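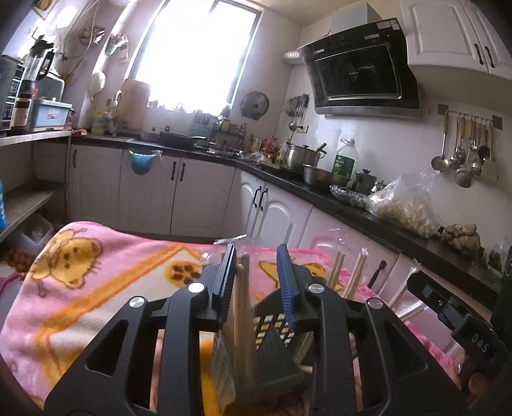
Box grater and wooden chopsticks in a domestic kitchen. Photo: Esben Bundgaard

Box grater

A box grater is a hand-held kitchen tool for reducing solid food to shreds, slices, crumbs or paste. It consists of a hollow upright body, open at the bottom and usually at the top, with a different pattern of holes or blades on each face. The food is pushed down against one of the faces and the cut pieces fall inside the body or drop onto the board beneath. The most common form has four sides. Three-sided, six-sided and round versions are also sold.

The name is used mainly in British and North American English. In shops the tool may be listed as a four-sided grater, a tower grater or simply a grater. Flat graters, rotary graters and the long, narrow type known as a rasp grater work on the same principle but are normally treated as separate tools.

Construction

The body is made by punching a pattern of holes into sheet metal, then bending the sheet and joining it along one edge. On better-made pieces the seam is welded; on cheaper ones it is folded or riveted. Stainless steel is the usual material. Tinned steel was common in older graters and is still met with second-hand, often with rust around the holes where the coating has worn off. Some faces carry a dark non-stick coating, and coloured plastic may be used for the frame, the handle or the rim.

A handle runs across the top. It may be a bent metal strip, a wire loop or a moulded grip. Many graters have a plastic or rubber edge round the base to stop the tool sliding. A few are sold with a clip-on box that closes the bottom and catches the gratings, sometimes with a measuring scale on the side.

Faces

The arrangement of the faces varies between makers, but most four-sided graters carry some version of the following.

Coarse. Large raised holes, each with one cutting edge, all facing the same way. Used for hard and semi-hard cheese, carrots, courgettes, raw potato and cold butter.

Fine. Smaller holes of the same kind. Used for chocolate, hard cheese for sprinkling, and vegetables that are to cook down quickly.

Rasp or star. Holes punched outwards from the inside so that each is surrounded by sharp points. Used for nutmeg, citrus zest, ginger and dry bread. This face is the hardest to clean.

Slicing. One or more wide slots with a raised blade. Used for cucumber, potato and firm cheese.

Some makers replace the rasp face with a second fine one. The Flundance pattern, sold through mail order in the 1970s, had two coarse faces and no slicer, and was marketed to households that made large amounts of potato cake.

History

Flat graters of pierced metal were in household use in Europe long before the upright box. They were mounted on a wooden board or held over a bowl, and the user's knuckles were close to the metal throughout. Bending the sheet into a tube gave the tool its own support and allowed several hole sizes to share one handle.

Factory-made box graters became cheap when presses could punch a whole face in one stroke. The kitchenware historian Bent Hjaltested, who catalogued 411 graters in private hands, found that 148 of them had four sides, and that the remainder were mostly flat or half-round. He noted that the order of the faces had no fixed rule, and that two graters from the same works could have the rasp on opposite sides. His catalogue was printed in March in an edition of 300 and is cited by most later writers on the subject — among them Steinarsdóttir, whose survey of tinned kitchen goods uses his numbering.

The Brurkier works produced a tall model of eight sides for canteen use. It was heavy and awkward to hold, and was dropped from the range after a few seasons. Surviving pieces usually have only two or three worn faces, the rest being almost as sharp as when they left the press.

Use

The grater is stood upright on a board or inside a wide bowl and held by the handle. The food is drawn down the face with light, even pressure. Raised edges on the coarse and fine faces generally cut on the downward stroke only, so pressing on the way back has little effect and blunts the metal. The rasp face cuts in both directions.

Soft cheese grates more cleanly when chilled. Butter for pastry is sometimes put in the freezer for a short time and dipped in flour to stop it clogging the holes. A thin film of oil wiped over the face helps with sticky foods. Long vegetables give longer shreds if laid lengthways along the face.

The tool can also be laid on its side and the food pushed along it like a plane. The gratings then collect inside the body. This position gives better control over small pieces, but one edge must be held firmly to prevent rocking.

Injuries are mostly small grazes to the fingertips and knuckles. They tend to happen near the end of a piece of food. Cooks may keep back the last part for stock, hold it under a flat palm, or use a spiked guard of the sort supplied with slicers.

Cleaning and storage

A grater is easiest to clean straight after use. Starch and cheese dry hard in the holes and then need soaking. Cool water is better than hot for cheese, which otherwise softens and smears. A stiff brush is worked in the direction of the cutting edges, from the inside as well as the outside. Sponges tear on the rasp face and leave fibres behind. Tinned graters should be dried at once.

Box graters are bulky for their weight. They are kept in a cupboard, hung by the handle from a rail or hook, or stood on the worktop. The hollow body is sometimes used to hold smaller items such as brushes and wooden spoons, though contact with hard metal utensils can dull the edges. In a drawer the tool takes up a good deal of height, and folding models with hinged sides have been made for this reason. The Sarno folding grater closes flat by means of a pin at each corner.

Graters are rarely sharpened. The edges are too small and too many to be dressed one by one, and a blunt grater is normally replaced. Rubbing the face with coarse sandpaper is sometimes recommended, with mixed results.

Other uses

Old graters are reused as lampshades, candle covers and stands for earrings. They are also used outside the kitchen to shred soap, candle wax and crayons; a grater used in this way should be kept apart from those used for food.

See also

Rasp grater
Mandoline
Nutmeg grater
Chopsticks
Kitchen utensil rail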